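Materials and Light, handout for week 3
Tutor: Lies Bosman

I love this week! We're looking at shine, and why a polished surface throws a lamp straight back at you while chalk just goes evenly pale.

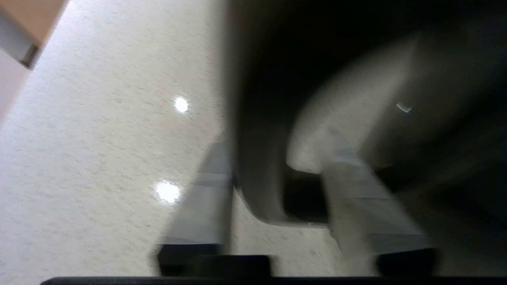

Glare spots on a speckled worktop.

A smooth surface sends light off at the angle it came in. Move your head and the bright patch moves too (try it with a spoon at home). 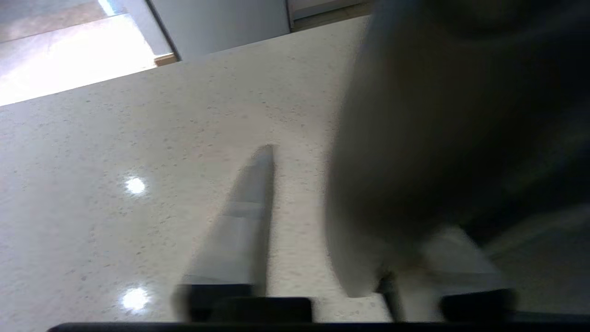
Curved and clear things

Clear plastic bends light as well as bouncing it, so whatever is behind gets squashed or smeared.
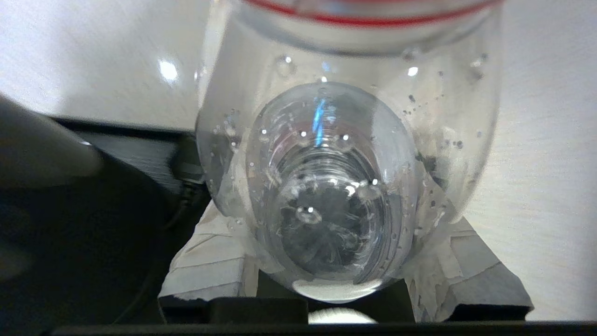
Water does the same to a straw, and Dagim's sketch of that is still on the board if you missed it. Please read page 13 of the Negussie booklet before the seminar.

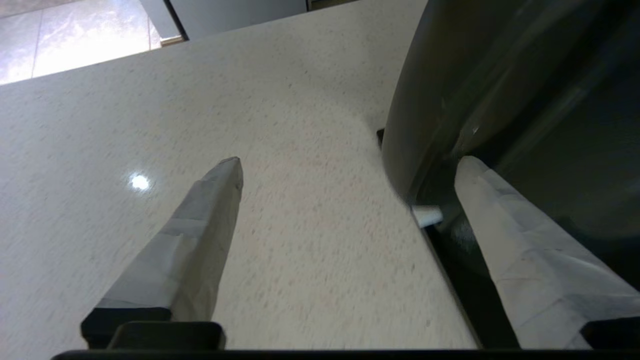

Why does paper never look shiny?
Its fibres point every which way, so the light scatters.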